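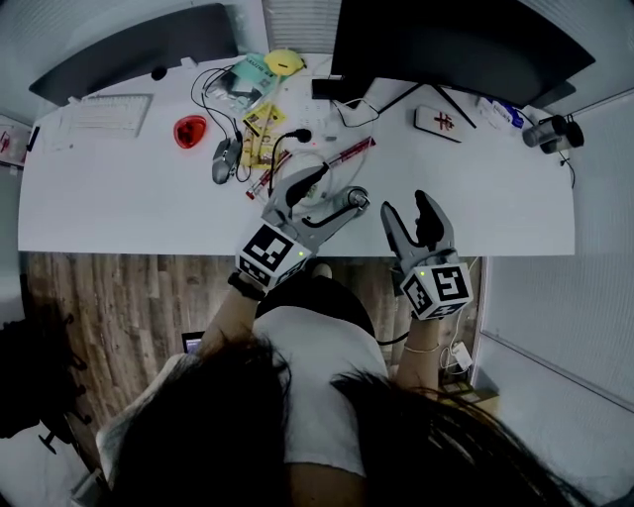
Can you live in Clukasbridge without a car?

You can, as long as your job is near the 21 or the 113 and you don't have plans after nine at night.

I've been doing it since January, when my car needed a repair priced at $1000 and I discovered I didn't like the car that much. People keep asking me how it's going, so I'm putting it all in one thread and then I can just send the link.

First, the buses. The 21 goes from the hospital to the train station by way of downtown. The 113 goes from the train station to the mall by way of every cul-de-sac built in the last half century. They meet at the station, in the sense that each can see the other pulling away.

The 21 is supposed to come every 20 minutes. This is a fair description of the schedule. What you get in the morning is two of them together, like they're scared to go downtown alone, and then a long quiet period in which to think about your life.

Take the second one. The first is packed to the doors because it's been scooping up everyone who was waiting for both. The second is practically a private coach. It took me weeks to figure this out and I'm giving it away for free.

The 113 runs once an hour and is never late. I wish it would be. I've watched its taillights from so many angles.

Tracking app: everybody uses Skilemex. It shows a cheerful little bus moving along a map. Sometimes this bus corresponds to a bus. Other times it glides right through you while you stand there on an empty road, and the app says "Arrived!" and asks you to rate your trip.

I did rate one of those trips once. Four stars. Smooth ride, no crowding.

Paying: get the card. You can pay cash, but the machine wants exact change and will reject any dollar bill that has ever been folded. Everyone behind you gets to watch you iron it on your thigh.

You can load the card online, at the station, or at the Dhanial bakery on Mill Street, which for some reason has the only loading machine that takes coins. You have to go past the cinnamon rolls to get to it. My transit budget now has a line for pastry and it's gaining on the fare.

Seats. The pair right behind the back door is the best on the bus. Legroom, a pole to lean on, first one off. The ones over the rear wheel are heated from below all year, including July, and you'll leave with a warm, well-defined rectangle on you.

Do not sit in the sideways seats if you're trying to read. You will spend the trip looking at a stranger's knees, and the stranger will spend it wondering what's so interesting.

Groceries! This is the one everybody asks about, in the tone people use for arctic expeditions.

I shop twice a week now instead of once. Backpack for anything heavy, one tote for anything that bruises. I don't buy watermelon anymore. I bought one in June and rode home holding it in my lap, and a small child across the aisle waved to it.

Also dead to me: the giant pack of paper towels. It fits on the bus fine. You can't see around it, is the problem, and I said "excuse me" to a fire hydrant.

Weather. The shelters downtown were put in by a company called Zastura and they're very handsome. All glass, thin roof, lovely curve on it. The curve sends the rain down the back of your neck. The bench tilts forward a little so that you won't get comfortable, and I can report that it works great.

The old concrete shelter by the hospital is ugly as a boot and bone dry in a hurricane. There's talk of replacing it with a Zastura. I've never written to the city before, but I've got a draft going.

Evenings. The last 21 leaves downtown a little after nine. If you're seeing a movie, see the early one, or learn to love the first two thirds of things. I have strong opinions about several films whose endings I'd have to look up.

After that it's a cab or a walk. Walking home from downtown takes me under an hour and the river path is lit as far as the bridge. Past the bridge it's lit by whatever the gas station is doing.

Someone asked about holidays. The bus runs a "modified schedule," posted on a sheet of paper taped inside the station door, which is locked on holidays.

Money, for the people who keep wanting to know. I spend much less. No insurance, no gas, no oil changes, no new set of tires every time I get ahead a little. I did then buy a very good raincoat and very good shoes, so for the first few months I broke even and looked like I was about to lead a hike.

Things I miss: singing. Leaving an umbrella in the back seat for a year. Being able to go get a couch. The radio, sort of, though mine only got the one station and it was mostly mattress ads.

Things I don't miss: the parking garage on Fourth. The light at Fourth. All of Fourth.

Would I tell you to do it? Depends where you live. If you're within a short walk of the 21, try it for a month and leave the car in the driveway where you can see it. If you're on the 113, talk to your family first.

If you're up on the ridge, there's no bus and there never has been. There's a bus stop, though. Pole, sign, everything. I'd love to know the story there if anyone has it.

Adding this because three of you have now messaged me: yes, bikes go on the front rack. It holds two. Pull the handle toward you and down, and practice when the bus isn't full of people trying to get to work. I did it wrong on my first go and the driver got out and did it for me in one motion, without a word, like someone closing a drawer.

One more. The 21 driver on the early run waits if he sees you running. The 6:20 p.m. one doesn't, and does a little wave. Plan accordingly. Muting this now, my stop's coming up.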